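The wheelchair that takes the stairs

My apartment is on the third floor and the elevator is older than I am. When it quits, I stay home. So when I heard that a little outfit called Tokard was building a chair that climbs stairs by itself, I wrote to them the same evening (three emails, I was excited!) and in August they let me come to Sundmont and try it.

The chair is called the Mussa. It rolls on four ordinary wheels until you get to a step, and then two rubber tracks fold down from under the seat and it turns into a very polite tank. You go up backward, which I hated for the first flight and stopped noticing by the second. The seat tips to stay level the whole way, and there's a soft hum under you that changes pitch at each step.

Sylvain Marty, who designed the tracks, walked behind me the first few times with his hands out, like a dad with a bike. He told me this is version 1090 of the software. "The early ones climbed fine," he said, "but they argued with carpet."

I had plenty of questions about carpet after that. Also about spiral stairs (no), wet stone (slowly) and the battery, which gave me 1328 steps before it asked to be plugged in. I know the number because the chair keeps score - and yes, I checked it constantly.
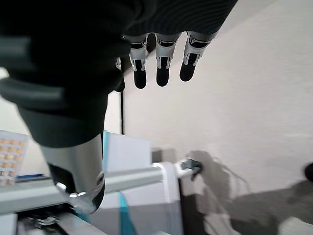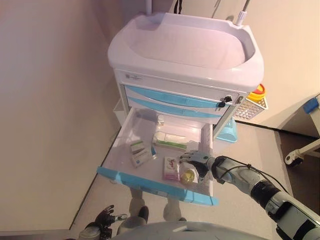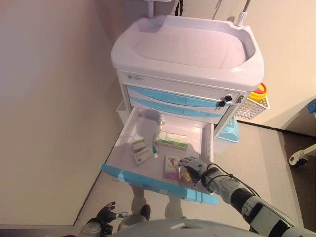 My one real complaint about the Mussa is storage. The tracks take up all the room under the seat, so your bag hangs off the back and swings while you climb. I'd trade a little speed for a small compartment I could lock. The cart in the second and third pictures has its lock on the right, on the upper blue drawer, and that's the side I'd want mine on, where I could get at a key without twisting around. Sylvain wrote it down and said there might be space beside the armrest. The chair goes on sale next spring, and I've already asked my landlord to measure the landings.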